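Sealing a red marble top, worth it or a racket?

Home Surfaces > Stone and Tile
17 replies

plellir_mirjam
Bought a house in Plellirbridge with a dark red marble top, white and gray veins all over it. The polish is still there. When the ceiling light hits it you get a big hazy glare, and in that glare you can see fine pitting and dust. There are also thin white lines in one area that I can't sort out. Some look like scratches and some look like they belong to the stone.

A guy from Fandport came out and quoted me 400 dollars to "restore and seal." He was in the house for maybe ten minutes and never put a hand on the stone. He said without sealer it would "keep opening up." Does that mean anything? I've never seen a rock open up.

SW_Pan
It means he has a boat payment. Marble doesn't open up on a countertop. Sealer slows down a stain, that's the whole job. It won't fill pits and it won't hide a scratch.

tse_shukfan
Disagree with part of that. Red marbles with that much veining can be weak along the veins. I had one that shed little chips every time somebody set down a cast iron pan. So "opening up" is a dumb way to say it, but there's a real thing under it.

SW_Pan
Fine, but does sealer fix it? No. You'd want a resin fill, and that's a different job and a different bill. Did he say resin?

plellir_mirjam
He did not say resin. He said "our product." I asked what was in it and he gave me a card.
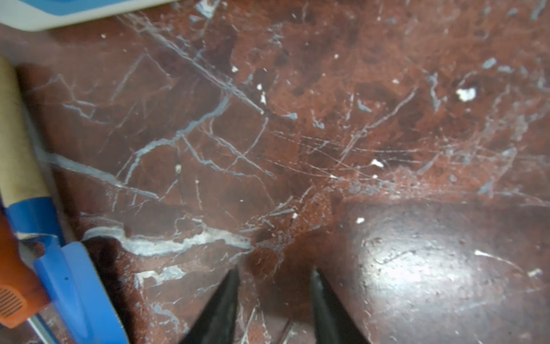

Anyway, what I want to know is how you tell a vein from a scratch. My sister says drag a fingernail over it. I did that and I feel something on maybe half of them, but then I also feel something on one of the big white veins, so now I don't trust my fingernail.

LaiChingL
The fingernail test is okay but people make too much of it. Veins can be softer than the rest and sit a hair low, so you'll catch on those too. Look at the shape. Scratches mostly run straight or in shallow arcs and cross right over the color changes. Veins fork and wander. Get a flashlight down low to the surface at 9 at night with the ceiling light off and look again.

plellir_mirjam
Okay, that I can do. What about the white specks? There are a few, and one is a chalky looking blob that's bigger than the others.

tse_shukfan
Could be a bit of the vein material, could be an etch from lemon juice or vinegar, could be old plaster dropped by whoever painted the room. Try a plastic scraper, dry, very light. If it pops off it was never the marble.

SW_Pan
And keep vinegar away from it. I mention this because every cleaning blog on earth says to use vinegar.

siufong_lam
I'll be the unpopular one. I paid for Trutel sealer, 26 dollars a bottle, did it myself last July, and water beads on my counter now. It didn't before. I'm happy with it.

SW_Pan
Water beading tells you there's something on top. Did you leave a patch bare to compare?

siufong_lam
Who leaves a patch of their counter bare?

SW_Pan
Somebody who wants to know if the 26 dollars did anything.

LaiChingL
You two had this same fight in the soapstone thread and it went 173 posts. Mirjam, put a few drops of water on a spot that looks plain and wait 15 minutes. If it leaves a dark mark, the stone is drinking and sealer might help. If it wipes off clean, put your wallet away.

plellir_mirjam
Did three spots. Two wiped off clean. The third left a dark ring next to one of the thin lines and it was gone by dinner. So now what, I seal one line?

tse_shukfan
I'd say that line is a crack and not a scratch. Hairline, probably harmless, but don't stand on that part to change a bulb.

SW_Pan
Or it's a scratch deep enough to hold water. One ring isn't proof of a crack.

tse_shukfan
Then she should get a second person to look. Chu did my repair and charged by the hour, and they told me up front which spots they wouldn't bother with. Whoever you call, ask for the name of the product in writing.

plellir_mirjam
Calling Fandport back to say no. Will try the flashlight tonight. Still not convinced about the crack.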